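The robots of Vakside, and a free biscuit

2020-07-12

I went to the Clurno open day for the parking. I should be clear about that. Clurno has the old carpet warehouse at Vakside, there is a farm shop next door that does a decent pork pie, and on most days the car park is guarded like a royal palace. On open day you can park where you like, provided you take a lanyard and look interested.

So I took a lanyard. Mine was number 1035, which alarmed me until I worked out that they start at a thousand. The form asked for my "area of automation interest" and I put "general".

The tour began with a talk. There is always a talk. We stood two metres apart on yellow stickers and heard how Clurno began by making machines that put lids on things, and now hopes to make machines that pick up whatever the lids were for. There was a slide with an arrow going up. A man on the sticker in front of mine asked whether the robots would be able to do his gutters, and was told this was a very good question, and then there was another slide.

After that we were let loose. The first stop was a big orange arm called Russo, which lives behind a fence and moves sacks of what I was told was sand from one pallet to another. When it has finished it moves them back. I watched for longer than I meant to. It has a horrible sort of grace, like a heron, and it never puts a sack down crooked. I put everything down crooked. The sign on the fence said Russo had shifted 2644 sacks since it was installed, and I would have liked to know how many of those were the same sacks.

Next came a trolley that follows you about. It followed me very nicely as far as the fire door, then took up with a woman in a yellow coat and would not come back. I have had dogs like that.

There was also a stand where you could drive a small arm yourself with a pair of handles and try to stack cups. My best was two cups. A girl of perhaps nine did the whole tower, took it apart again, and asked if there was anything harder. I moved on to the biscuits, which were individually wrapped and limited to one each.

The part I liked best was at the back, past the toilets, where I suspect they put the things that don't photograph well for the brochure. It's called Drumutia and it is all about handling delicate stuff. The arm is a good deal smaller than Russo and goes at the speed of someone defusing a bomb.
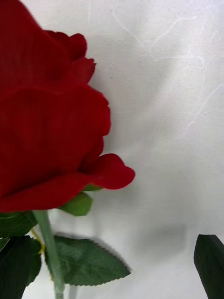
Delicate handling, I learned, is mostly a matter of not squeezing, and most of the work goes into teaching a machine where the squeezing ought to happen. There's a little camera down at the wrist so the arm gets its own close view of whatever it is reaching for, and I had imagined eggs, or possibly a peach. What it had was a red rose, the artificial sort by the look of it, with petals like the seat of an old cinema and not a blemish on them. The stem is the bit that matters, and it's a thin, pale green thing with a toothed leaf sticking out to one side, just where I'd want to put my fingers. Crush the petals and you've failed, grab the leaf and you've failed differently. I've bought flowers from garages that had been handled with far less thought.

I asked the young woman at the desk what it was all for in the end. Packing, she said, and sorting, and maybe one day greenhouses. She had clearly been told to say greenhouses with some enthusiasm and she did her best. I asked whether it ever got bored and she said it was switched off at lunch, so there's one thing it has over my last job.

I spent 14 minutes at that table, which I know because my parking app was telling me, parking apps having no grasp of the idea of an open day. Then I went back round to see Russo, who had got all the sacks to the left-hand side and was starting on the return trip.

They are doing another one in September, with tea this time if they're allowed. You have to book, and the form now wants a "secondary area of automation interest" as well. I've put "sacks". The farm shop had sold out of pork pies.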